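The Warm One

The listing had said the jacket was good to nine below. It did not say nine below what, and she had noticed that before paying, and had paid anyway.

Now it was on the bed and she had until the bus to decide whether it was coming to Jurkutov. Her sister had sent a packing list. Her sister believed in packing lists the way other people believe in vitamins. Item one was "warm jacket (the real one)," which suggested there was a false one, and that they both knew which it was.

She owned two. The gray wool coat had belonged to an aunt and weighed as much as a dog. The tan one had come in a bag from Hisico with a card that said 300 hours of testing had gone into every stitch. She had read the card over twice. Every stitch? She tried to picture somebody sitting with a single stitch for 300 hours, and what they would write down at the end of it.
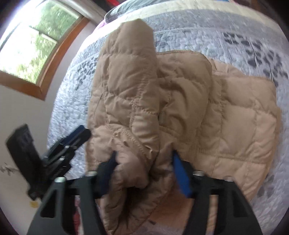 The tan jacket on the quilt, one sleeve up.

The sleeve seemed to be asking permission to speak. She did not give it. She pressed on one of the padded squares until she could feel the bed through it, then let go and watched it think about coming back.

"Down," the label said. Down from what, she wondered. Her mother used to slit open a corner of any pillow that made claims for itself, and she was nearly always right to.

There was a small pocket in among the folds. She put two fingers in and found another card. Thank you for choosing warmth. She had not chosen warmth. She had chosen free returns, which ended in three days, and she would be in Jurkutov for all of them.

Her phone buzzed on the dresser. Her sister again: the Gevia road was closed, bring boots, and did she have the real one out?

She typed "define real" and deleted it. She typed "yes."

Then she folded the jacket the way the list said to, sleeves in, bottom up, press and roll. It went down to the size of a loaf of bread. She held it there under both palms and felt it pushing back, a little harder than she had expected from something that was mostly air.

She put it in the suitcase. She stood for a minute with the lid open, looking at it swell into the corner where the boots were supposed to go. Then she went to the closet and got the gray coat too, and wore it to the bus.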